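How a Message Is Packed for the Internet
Mar 18, 2022
By Khadija Tahiri

A message sent over the internet does not travel in one piece. The sending computer cuts it into small blocks of data called packets. Each packet is sent separately, and the receiving computer puts them back in order.

Take a message that contains 2,000 bytes. A byte is a small unit of data – one plain English letter usually takes one byte. A single packet on a home network can often hold up to 1,500 bytes, including its labels, so this message needs two packets. 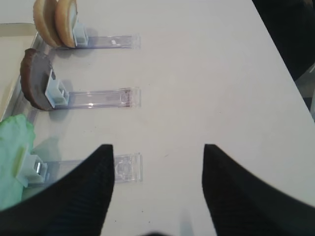 The labels are called headers. A header is a short block of data placed in front of the message data. It tells other machines what to do with the packet. Several headers are added, one after another, and each one is written by a different set of rules. Engineers call each set of rules a layer.

The application layer is where the message starts. If you use a chat program, this layer decides how your words are written down as data. The transport layer comes next. It numbers the data so that missing parts can be noticed and sent again. 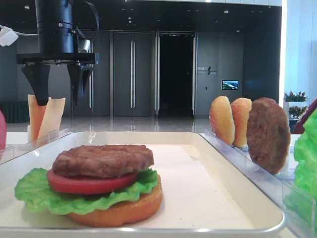

The internet layer adds two addresses: one for the sender and one for the receiver. These are called IP addresses. Machines named routers read the receiver's address and pass the packet along toward it. A packet may go through 11 routers on one trip and a different number on the next.

The link layer gets the packet across one short step, such as from a tablet to the router in your home. Its header is removed at the end of that step, and a new one is written for the step that follows.
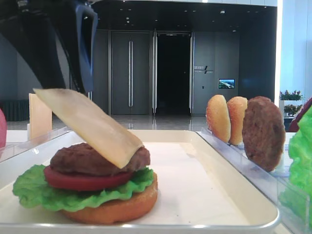
Stacked in order: bun, lettuce, tomato, patty and cheese.

Each layer uses the layer below it. The transport layer does not need to know which path a packet takes, and the internet layer does not need to know if the message is a joke or a homework file. This makes repairs and changes simpler. A family can replace a cable with Wi-Fi, and the chat program will still work. 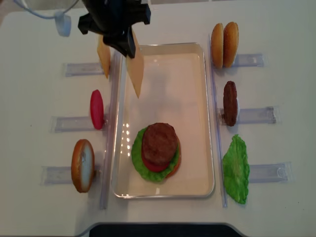

The lowest part of the system is the physical layer. It is made up of the cables, radio waves and light signals that carry the data. People using a program rarely see it, much as the bottom bun in the tray is mostly hidden under the stack, with its edge showing on one side. Every other layer rests on it. If the cable is unplugged and there is no other connection, no packets leave the computer.

At the receiving end, the work is done in reverse. The headers are read and removed, starting with the link layer. The transport layer checks the numbers, and the application layer shows the message on the screen.

Words to know
Packet – a small block of data sent over a network
Header – the label in front of the data
Router – a machine that passes packets between networks

Related
What Does a Router Do All Day?
Why Passwords Should Be Long, by Lahcen Hegazy
Bits and Bytes, by Chaimae Naciri
What Is an IP Address?
5 Parts Inside a Tablet, by Shireen Mkhize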